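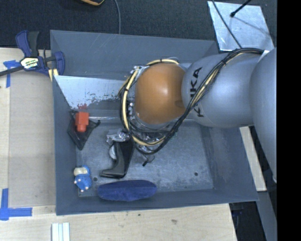 3 min read

From: Reynaldo Espiritu
To: pralero-bin list
Re: Re: pick attempts - what counts as a keeper?

Quick one as I've got to be out of the building by half five. Replying to Fouzia underneath, and then a couple of things of my own.

> On the October batch Fouzia Durrani wrote:
>
> I've gone through the first 400 attempts from the Rinder cell and
> I can't use a lot of them the way they're labelled. Three things.
>
> 1. Some of you mark a pick as good when the object leaves the floor,
> some only when it reaches the drop point. Which is it?
>
> 2. Far too many attempts where the bin is nearly bare and there is
> one easy thing in the middle. The model already knows how to do
> those. I need clutter, I need things up against the walls.
>
> 3. Can we please have more clear packaging. Depth is hopeless on it
> and we've got next to none in the set.
>
> Also who is changing the objects over and how often? The log says
> "swapped" and nothing else.
>
> Fouzia

1. Drop point. Always drop point. Lifted and then lost is a fail, code it as "slip" so we can find it later. Ľubica wants the slips kept seperate from the clean misses and I agree with her, they teach different things. If you've labelled any the other way just send me the attempt numbers, don't fix them by hand in the sheet - it breaks the import.

2. Yes, fair. New mix went in this week. Crinkly clear plastic, black stuff, a small blue soft toy, a long fuzzy navy thing lying along the near wall, a bright red-orange plastic piece over on the left. The shiny sloped panel is staying in. I know it throws reflections, there's a red one on it in the still at the top, and the old model would go for that sort of thing every time. Want those in the set. Don't tidy them out.

What I don't want is people nudging things into nicer positions between attempts. If the toy ends up in a corner, leave it in the corner. Let the arm have its goes. After 24 attempts with nothing reaching the drop point you can stir the bin, and then WRITE DOWN that you stirred it.

3. Clear packaging - see above, and Sutrisno is bringing in another bag of it. Crumpled is better than flat. Black on bare metal is nearly as bad for us btw, so keep a dark object in every mix as well.

Swaps: every 17 successful picks, all the objects out, new lot in from a height, no placing. Log the mix number. "swapped" is no use to anyone, sorry, that was partly me.

Other bits

- Tape marks on the table. Leave them alone. If the bin gets knocked, line it back up with the tape, check the clamp, and do the calibration again before you carry on. One whole evening of Vadell data went in the rubbish over a shift you could hardly see.

- Cables. Anyone adding wrist moves to the script, look at the loop first. It swings wide round the joint and in the low poses it's right down in the bin with everything else. If a cable shifts an object, that attempt is void. Not a fail, void.

- Target for the first proper training run is 2,000 attempts, voids not counted. I'd sooner be short than pad it with easy ones.

- Ľubomír asked if we can reuse the Kováčik set. Partly. Their bin had a plain light floor and ours is scuffed to bits, so I'd use it for warming up the model and nothing after that. Happy to be argued with.

Got to run. If I've missed a question send it again, I'll look tonight.

Reynaldo

Comments (4)

Sutrisno Mandagi
Bag of packaging is under the bench. Mostly clear, a few bits with printing on, hope thats ok.

Ľubica Krajčí
Can void have its own code please? At the moment I'm getting them as blanks and a blank could be anything.

Reynaldo Espiritu
Yes. Use V. Will add it to the sheet in the morning.

Ľubomír Šťastný
Fine on Kováčik for warm-up only. I'd still like to hold back a slice of it and test on it at the end, to see how much we've lost on the plain floor. Will write it up as a new thread.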